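Lunch at one end of the building

Uliana Fedoruk has worked on the second floor at Drelley for long enough to remember when there was nowhere to heat up food. People ate cold sandwiches at their desks or walked to the bakery and came back late. Now there is a table with a checkered cloth on it and a white microwave on top, and she is the person everyone writes to when something goes wrong with either.

"I didn't ask for the job," she says. "I wrote the first note about wiping up spills, and after that people thought it was mine."

The microwave is a plain one with two knobs. One sets the power and the other sets the time. It cost 80 dollars secondhand, and she picked it over a newer model with a keypad. She had used one of those at Mekus, her last employer, and the start button wore out in the first year.

"With a knob you turn it and it goes," she says. "My mother could use it, and so could a visitor. I don't have to leave instructions."

The cloth came later. The tabletop had a ring burned into it from a hot dish, and Fedoruk brought in a cloth from home in March to cover it. It gets washed every week. She says a check hides soup better than plain white does, and she would like it a little shorter, as people catch it with their knees.

Most of what goes in is leftovers in small plastic boxes. Her advice is short. Loosen the lid. Put the box in the center of the plate if it's a small one. Use less time than you think, stir, and put it back in. When you take it out, leave the door open for a minute to let the steam go.

"If you shut it right away, the next person gets your fish," she says.

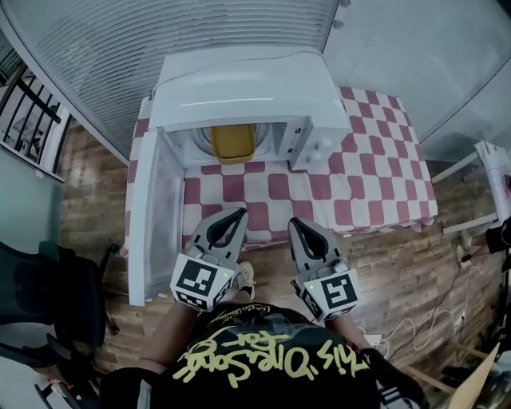
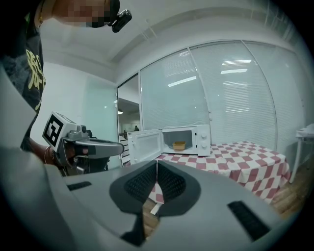 Hanna Kostiuk does not agree about the door. She told me an open door gets bumped by everyone going past, and that a bowl of water with a slice of lemon, heated for 3 minutes, takes care of any smell. She also thinks the table should be pushed farther along the wall, and has said so to Fedoruk more than once.

Fedoruk has tried the lemon. "It works fine," she says. "Then there's a bowl of lemon water sitting there until evening, and I'm the one who empties it."

They do agree on the rest. No foil, no eggs in the shell, and anything that boils over gets wiped up while it's still soft. The turntable plate comes out on Fridays and goes in the sink with dish soap. Fedoruk lets it dry on a towel and checks that it sits properly on the ring before she goes home.

I asked if she would want a second microwave, with the line at noon being what it is. She thought about it for a while.

"No. I'd want people to eat at different times," she says. "I go at eleven thirty."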